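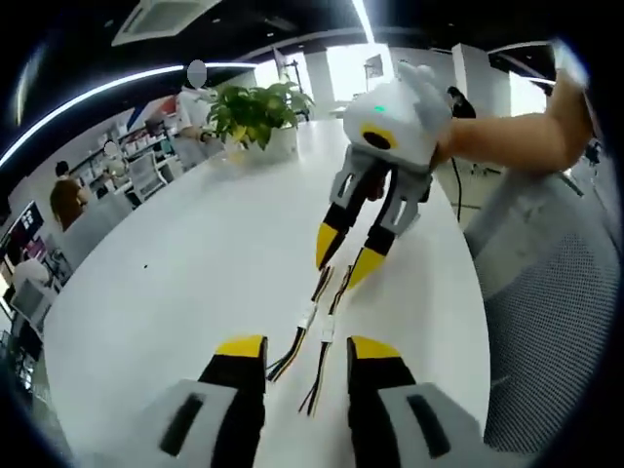 Slide 1. Grey, white and a touch of yellow at the round table.

Speaker notes, 11 Sep 2019
Talk: The Logo Moves In
Rerkthorpe, main room, after the coffee

Good morning. Leave the title up while they find seats. Don't start with the joke about lanyards, it died in June.

Opening. I'd like to talk about what happens when a fashion label takes over a place where people were trying to do something else. Catch a tram, say, or buy a sandwich. The trade calls this an activation, as if the sandwich shop had been switched off until then.

Slide 2. Kairys. Knitwear, mostly, and a raincoat everybody copies. Last winter they took the old ferry waiting room at Skestora for 5 days and showed 3 coats in it. Three. You could see all of them from the door, so the queue outside was the main attraction. I stood in it. Very well dressed queue.
(Pause here. If they laugh, carry on. If they don't, carry on faster.)

What worked: they kept the benches, the ticket window and the dreadful clock. Staff sold postcards through the window at ferry prices. People who had used that room for years came in to see if the boats were back, and several of them stayed.
What didn't: the scent. A waiting room already has one.

Slide 3. Sendedis. Trainers. Same town, following month, bigger budget. They papered over an underpass in orange and hired a DJ who played to commuters at ten to eight in the morning. I've seldom seen an audience walk through a set with such purpose. They also made 380 pairs of a shoe named after the underpass, which the town has always called something ruder. Check whether I can say it in this room.

Slide 4. Money. Keep this short, they'll ask anyway. A postcard costs next to nothing. The orange vinyl had to be scraped off by hand, and the bill for that came out of somebody else's budget. It always does.

Slide 5. Things I'd ask before saying yes to a venue:
Who was here first, and do they still need the door?
Can you tell which label it is with the logo covered up?
If 100 people come, is that a crowd or an embarrassment?
What does it smell of already?

Questions. Someone will ask about influencers. Say they came, they wore the coats, they gave most of them back.

Clicker goes back to the desk. Lunch is downstairs, and the lift only goes up.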